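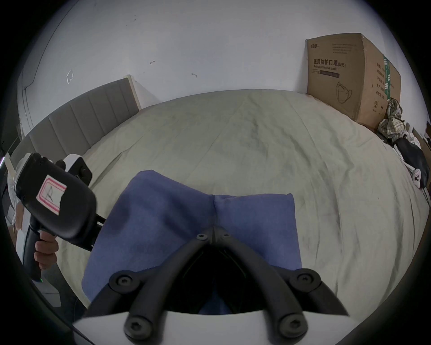

Stesetar Toy Hire: Frequently Asked Questions

Terms used on this page: "box" means one sealed hire crate and its contents. "Contents card" means the laminated list fixed inside the lid. "Loan period" means 20 days, counted from the day after collection or delivery.

Membership

Who can join?

Any parent, grandparent, guardian or registered family day care educator living in the Pernilon delivery area. One adult holds the account and is responsible for the hire. A second adult may be added as a nominated collector. Children can't hold an account.

How many boxes can we have at once?

Standard membership allows one box. Extended membership allows two. Family day care educators may apply for a third box by email, and approval depends on stock in the relevant age band.

Can I pause my membership?

Yes, from the account page, once all boxes have been checked in. The shortest pause is one loan period. Reservations lapse when a pause begins and are not reinstated when it ends, so note down anything you were waiting for.

What changed in the last update?

Conditions for bookings made on or after Sat 8 February are those set out on this page. The main differences are the longer loan period and the new rules on missing pieces. Boxes already out on that date stay under the earlier conditions until returned.

Choosing a box

How are the age bands set?

There are four bands: under 18 months, 18 months to three years, three to five years, and five to eight years. A box takes the band of its most restrictive item. If a box of animal figures for toddlers also contains one accessory suited only to children over three, the whole box moves to the three to five band.

The band is a safety classification. It says nothing about what your child ought to be able to do. A four-year-old may be bored by a box in the correct band and quite absorbed by one from the band below, and members are free to book downwards. Booking upwards is blocked if the household profile lists a child under three, unless you tick the declaration that the box will be kept out of that child's reach.

My children are 19 months and five years. Which band should I use?

Use the 18 months to three years band for anything that will be left out in a shared room. If you also want a box for the older child, choose a table-based set and put it away between sessions. Marble runs, bead sets and anything containing magnets should be opened only when the younger child is asleep or elsewhere.

Do you stock battery-operated toys?

A small number. All have a screw-closed battery compartment. Batteries are supplied and should not be replaced with rechargeable cells. We don't stock toys containing button batteries in any band, and donated toys that use them are refused.

What is in the Forkier range?

Forkier is our track and vehicle series. There are 12 boxes, numbered in order of difficulty. Boxes 1 to 4 have straight and curved track only. Boxes 5 to 9 add points, bridges and ramps. Boxes 10 to 12 have raised sections and need a flat floor area at least two metres long. Track joins across all boxes, so two consecutive boxes can be used together on an extended membership. Keep the pieces sorted by the colour dot on the underside or both boxes will be returned incomplete.

Can I see exactly what is in a box before I book?

The contents card is reproduced on each catalogue entry. Colours of individual pieces may vary from the listing where replacements have been made.

Booking and Qin

What is Qin?

Qin is the booking system. It runs in a browser and there is no separate app. Log in with your membership number, including the leading zero. The session times out after ten minutes without activity and unsaved reservations are lost.

Why does a box show as "held"?

"Held" means the box has come back and is in cleaning or inspection. "Out" means it is with another member. "Queued" means it is available but already assigned to the next reservation. You can join the queue for a box in any of these states. Queue position is visible only to the account holder.

A reservation disappeared from my account. Why?

Usually one of these applies:

The notification was not confirmed within 48 hours.
The membership was paused.
The box was withdrawn for repair.
A child's date of birth was changed and the box is no longer in a permitted band.

Queue places lost in the first two cases can't be restored.

Can I extend a loan?

Once, for seven days, if the box has no queue. The Extend button is greyed out when someone is waiting. Phoning the depot won't change this – the staff see the same screen.

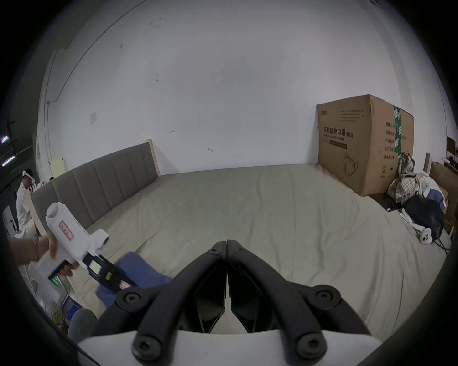
Collection, delivery and storage

How big is a box?

All boxes share one footprint: 600 mm long by 400 mm wide. Height varies with contents and is given in the catalogue. The crates stack when the lids are fully latched. They aren't rated for sitting or standing on.

Where should we keep it at home?

Indoors, dry and out of direct sun. A garage is acceptable if it stays dry. Car boots are not acceptable for overnight storage in summer, as several of the plastics we stock deform in the heat.

Many households keep the crate closed in a cupboard and bring out part of the contents at a time. This has no effect on the hire and tends to make the end-of-loan count easier. If you do it, leave the contents card in the crate.

What happens if I'm not home for delivery?

The driver will leave the box in the place named on your account, provided it is under cover. If no place is named, the box goes back to the Pernilon depot and must be collected. A second delivery attempt is charged at the standard rate.

Cleaning

How are toys cleaned between loans?

Hard plastic and sealed timber are washed in warm water with a neutral detergent, rinsed and air-dried on racks. Unsealed timber is wiped with a damp cloth. Fabric items, including doll clothes and puppets, are machine washed in mesh bags. Books and cards are wiped and aired. No fragrance is used at any stage.

Do I need to clean the box before returning it?

Remove food, sand and playdough. Otherwise leave washing to us. Please don't put anything through the dishwasher – it lifts the transfers and swells the timber.

Someone in our house has been unwell. Can we still return the box?

Yes, but mark it as "illness in household" when you book the return. The box is set aside before cleaning and there is no charge. For gastro or head lice, put fabric items in a tied bag inside the crate.

Missing and damaged pieces

What counts as a missing piece?

Each item on the contents card is classed as either essential or spare. A missing spare is recorded and not charged. A missing essential piece is charged at the price on the card if it has not been handed in by the end of the grace period, seven days after return.

We found a piece after paying for it. Is the charge refunded?

Yes, if it arrives within one loan period of the charge, in usable condition. Post it in a padded envelope with the box number written on a slip inside.

What about ordinary wear?

Scratches, faded paint and softened corners on board books are treated as wear. Cracks, chewed edges, cut fabric and permanent marker are treated as damage. Stop using any item that cracks or sheds parts during the loan, put it in a bag and write "withdrawn" on it. Reporting a fault promptly does not result in a charge if the fault was in the item.

Can I repair something myself?

No. Glue and tape can't be verified at inspection and a repaired item is scrapped. The one exception is a loose battery cover screw, which may be tightened by hand with a small screwdriver.

Donations and contact

Do you take used toys?

Complete sets only, between April and the end of winter, by arrangement. Soft toys, helmets and bath toys are not accepted. Include the instructions if you still have them.

Who do I contact about a charge?

Account disputes go to Jeferson Sampaio through the message form in Qin, under "Charges". Quote the box number and the return date. Questions about stock or bookings sent to that form will be forwarded and take longer to answer than those sent under "Catalogue".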